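Small-item expensing (Skosau)

Small-item expensing is a method of tax accounting used in Skosau. It lets a business deduct the full cost of a low-value asset in the year the asset is placed in service, in place of spreading the cost over several years through depreciation. The method is optional and is claimed on the annual business return. It is often called the Dridness method, after the town where the tax court sits.

Background

Under the general rule, the cost of equipment, furniture and tools with a useful life longer than one year must be capitalized. The cost is placed on an asset register and recovered in equal yearly amounts. For cheap items the work of keeping the register could cost more than the tax at stake. Businesses responded by treating such items as supplies, and auditors responded by moving them back. The resulting disputes were mostly over timing, as the total deduction was the same under either treatment.

The court addressed the question in Beddoe, a case brought by a furniture repair firm that had deducted a set of hand tools as supplies. It held that an item may be deducted at once where its cost is minor and the firm applies the same treatment in its own books. The ruling did not say what amount counted as minor. A fixed limit was added later by statute.

Eligibility

The method applies to tangible property only. The cost of a single item may not exceed 3,391, including delivery and installation charges but excluding any sales tax that the buyer can reclaim. The full 100 percent of the cost is deducted; a partial election for a single item is not allowed.

Land, buildings and vehicles licensed for road use are excluded. Property bought for resale is treated as inventory and falls outside the method. Leased property does not qualify unless the lease is treated as a sale for tax purposes.

Items sold as a set are tested together if they cannot reasonably be used apart. A desk and a chair are separate items. A cabinet and its fitted drawers are one item — the invoice may list them on separate lines, but the limit applies to their combined price.

Election and records

The election is made by completing the schedule attached to the return. It covers all eligible items placed in service during the year, and it cannot be withdrawn after the filing deadline. A business that does not elect in a given year may do so in a later one, but only for items first used in that later year.

Invoices must be kept for three years after the return is filed. The written accounting policy must be in place at the start of the tax year.

Recapture

If an expensed item is sold within 24 months of being placed in service, the sale price is added to business income, up to the amount first deducted. Any excess is taxed as a gain. Conversion to personal use within the same period is treated as a sale at market value. Scrapping an item does not trigger recapture unless the owner receives payment for it.

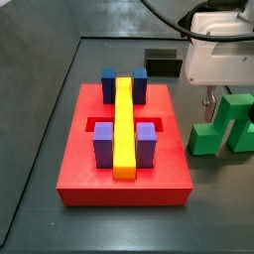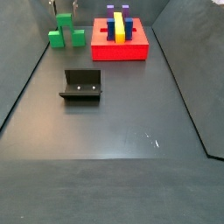
Upright pieces on a slotted red block.

Treatment in Killey

The district of Killey levies its own business income tax and has not adopted the method. Firms filing there must add back the deduction and claim ordinary depreciation, so two sets of asset figures are needed. The difference reverses over the life of the asset.

See also

Capital allowance
Depreciation
Inventory (tax)
Recapture of deductions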